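Teaching an arm to take computers apart: the Sumdale bench in pictures

I've been meaning to put this page together since May, when people first started asking what we do all day in the back unit at Jisatthorpe. The short version is that we take old desktop PCs to bits, very slowly, over and over, with a robot arm, and we record every go so that a learning system has something to learn from. The project is called Sumdale. Povilas Mets runs the software side and I do most of the driving, which suits both of us – he hates the controls and I hate the log files.

Our target is 1546 recorded runs, and we passed 1000 just before I started writing this (there was cake, lemon, very good). I work in blocks of 60 minutes and then have to stop for tea, or my hands start doing lazy things and the arm copies every one of them. Povilas can spot a tired run from the plots alone. I used to argue with him about it. Now I just put the kettle on.

The most useful thing I've learned is that a tidy run isn't always the one you want. If I go for a memory module and come in at a bad angle, I'm supposed to back off, line up again and carry on, all in the same recording. We keep those. The first batch we trained on was all my best behaviour, and the model had no idea what to do once it was a few millimetres out. It just kept pushing, poor thing! So now there's a tag for recoveries, and I'm weirdly proud of how many of them are mine.

A bit about the bench, then. The PC goes on its side with the panel off, and the parts have their own places in a holder next to it, so a drive always ends up in the drive slot and a processor in its little square pocket. 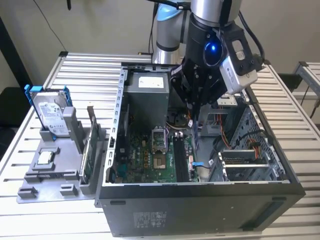
Processors are the part I still hold my breath for. The heat spreader is smooth, there's hardly any edge to get hold of, and the socket is the last place you want to drop anything. I did 40 runs on nothing else one week and dreamt about it. Drives are lovely by comparison – big, square and easy to grab – and I'd do those all day if Povilas let me.

Next up is the same job on a different make of case, lent to us by Burow, and after that a go at cables, which I'm dreading. Tkachenko's lot have been trying cables for longer than we have and their advice was to buy more cables. I'll add more pictures once we've got the new cases on the bench.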